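Curnix parts tray for PC building - four stars from me
Reviewed 22 February 2021

I have been putting computers together and taking them apart again for more years than I care to add up, and in all that time my parts have lived in saucers, on folded tea towels and, on one bad evening, in my cardigan pocket. So when a parcel from Wangate turned up with the Curnix parts tray in it, I was rather more excited than a grown adult ought to be about a piece of grey moulding.

The idea is a simple one. You get a tray laid out a bit like a motherboard, with a pocket for the processor, slots for memory and places for the drive and the graphics card, and everything that comes out of the computer has somewhere to sit until it goes back in. I paid 18 pounds for mine, and the postage was on top of that (a little cheeky, I thought, but there we are).

I have been using it with an old desktop tower, the sort offices used to buy by the dozen, with a nice roomy case and blue plastic catches on the bits you are meant to pull. It was a good test, as there is a lot to lift out of one of those before you get anywhere.

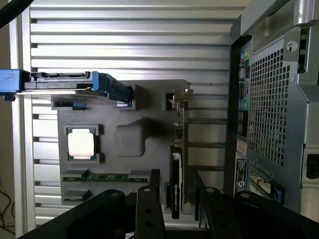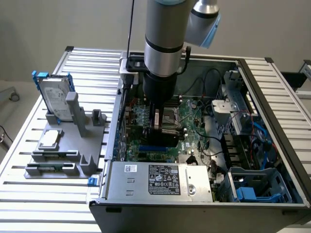

The processor pocket is the part I'm fondest of. I have always been nervous about setting a processor down, and having a square recess just for it has done wonders for my blood pressure! The memory slots are nearly as good. They hold the modules on their long edge so you can get a finger and thumb to them, and I haven't once gone hunting under the bench for a dropped stick.

Drives are a slightly different story. The pocket will take one still in its caddy, and I do like that, but you need to push it down properly or it leans. Mine went over twice in the first week, both times my own fault for being in a hurry over a cup of tea. I've since got into the habit of giving it a little wiggle before I let go - no trouble after that.

Other grumbles? There's nowhere at all for screws. I still keep mine in a jam jar lid next to the tray, and it does seem a shame when so much thought has gone into everything else. It is also on the light side and slides about if your bench is smooth, so I've stuck a bit of rubber matting underneath. And the instruction sheet is in print so small that I gave up on it.

I did look at the Bramar one before I bought this. It's a handsome thing with a lid, but it costs more and I didn't care for how close together the pockets were. If you have big hands, go for the Curnix.

They tell me a bigger version is coming in April with room for a second drive. I shall probably buy it, if only to see whether they've remembered the screws.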